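Filed under: Dance & Movement > Starting a Company > Rehearsal and Space

Paying dancers for a site-specific piece when the run might get rained out?

posted by Hajnalka Antal

Hi all! I make small dance pieces (mostly duets and trios, one quintet I'd rather forget) and I've finally got a slot in an outdoor series in July. It's called Lurncombe Steps and the piece happens on an actual flight of stone steps behind the old library, which I love and my knees do not. Five dancers, two shows, one on Friday evening and one the next afternoon.

My problem is money and weather. The series pays me a flat fee after each show that goes ahead. If a show gets rained out I get nothing for it, and there's no rain date. I've always paid my dancers an hourly rate for rehearsal and then a show fee on top. Rehearsal I can cover no matter what: $17 an hour doesn't break me with only a handful of evenings left. But the show fee is $170 each, per show, and if both get canceled I'd be paying that out of my own pocket for dances that never happened.
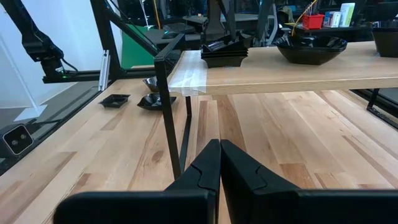
I danced for other people for years and got burned by this more than once. I'd block out a whole weekend, turn down a teaching day, and then get a text at noon saying sorry, it's wet, see you next year. So I really don't want to be that person. But I also can't eat the whole thing. Do people pay half? Do you put it in a contract? Nobody in my group has asked yet and I'd like to have an answer ready before they do.

Also, second smaller thing: when do you make the call? The stone gets slick way before it counts as real rain, and I have one lift on the fourth step that I'm not doing on anything damp.

Saeed Farahani wrote:

I've run an outdoor trio for a few summers now (it's called Wornanlow, we do it in parks and one time in a parking lot) and I went back and forth on this a lot. What I ended up with is half the show fee if I cancel on the day, and the full fee once people have warmed up on site. If I call it off two days ahead or more, no show fee, but I still pay a two-hour rehearsal that week so they aren't left with nothing. My dancers were fine with it. One of them told me she liked having it written down more than she cared about the amount!

Put it in the letter you send them. Mine is one page, plain words, no lawyer stuff. It has the dates, the call times, the rate, the rain part, and who pays for parking. I send it before the first rehearsal, but you're past that, so I'd just send it this week and say you should have done it sooner. They'll get over it.

For the half fees, I'd go back to the series and ask. Lots of presenters have a "show up" rate they don't advertise. I asked once expecting a no and got $312 for a canceled show, and that covered three half fees with a bit left for snacks. The worst they can do is say what they already said.
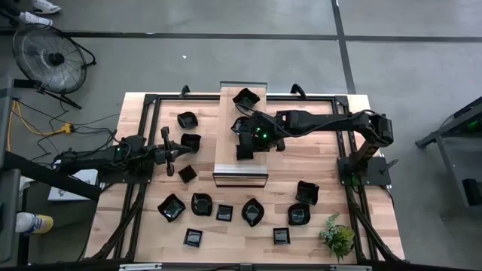 What if the rain starts halfway through the piece?

I treat that as a full show and pay everybody in full, even if we only got ten minutes in. They warmed up, they got in costume, they went on.

On timing, I make my call four hours before and then I have a second look when I get there. Slick stone is a no for me, full stop. Could you make a version without the lift? We keep a "wet version" of our trio where everything that leaves the ground gets swapped for a walk or a turn, and we run it once at the last rehearsal so it isn't a surprise. It's a little dull to do but people watching have no idea. You'd get your fee and so would they. Check the shoes too. We used to go barefoot and I switched us to cheap rubber-soled sneakers, which looked odd for a week and then didn't.

mcalister_moves wrote:

just pay them. its the cost of doing outdoor work

Hajnalka Antal wrote:

Thank you Saeed, the wet version idea is so good and I'm a bit annoyed I didn't think of it. I wrote to the series this morning about a show-up rate, so fingers crossed. Going to try the lift section on flat ground with a turn instead and see if it still makes sense with the music (there's a big drum hit there, so I may need a jump on the landing, if the landing's dry). And the letter goes out tonight, with your half-fee rule in it unless the series comes back with something better.

More in Rehearsal and Space

Can I rehearse in a public park without a permit?
Bukulov studio floor: too hard for jumps?
How do you split ticket money with a composer?
Sound system for outdoor shows that one person can carry
Auditions: do I have to answer everyone?
Getting marley tape off a wood floor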